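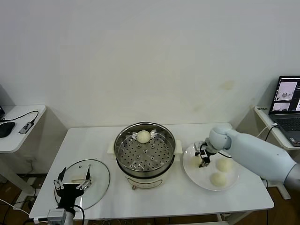 Figure 3. Bun task on the Protach two-arm kit. One bun is in the steamer basket and three are on the plate.

Robotics – Product evaluation

4.2 Steamed bun task

We tested the Protach kit as sold, with two arms, a parallel gripper on each, and the recording software supplied by Verschueren. The task uses an electric steamer, a glass lid, a plate and four buns. The right arm handles the buns and the left arm handles the lid. Table height and arm mounting followed the setup guide.

Kumiko Tamura and Kaede Fukuda recorded 657 demonstrations, of which 52 were dropped for lost video or a stalled joint. The default grip force marked the buns, so we lowered it in the vendor's settings page before recording. This took one restart – the guide does not mention it.

The lid was the harder object. Its handle is small, and a grasp taken off center let the glass swing. We scored a lid grasp as good only if the lid stayed in the gripper until the operator released it.
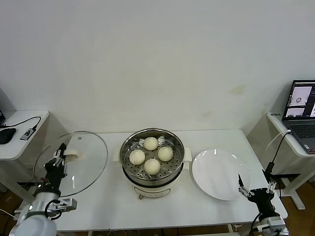
Figure 4. Four buns in the basket, with the left gripper holding the lid by its handle.

Setup from unpacking to first recording took around 32 hours, most of it spent on camera calibration. Replacement fingers can be ordered singly, a point in the kit's favor for a small lab. Section 4.3 reports the same measures for the Lomia kit.

Contact: Margit Nygård, Brarndale Robotics Lab | Back to top

Related items
Grip force defaults in low-cost parallel grippers
Lomia kit: setup notes
Calibrating head cameras for tabletop work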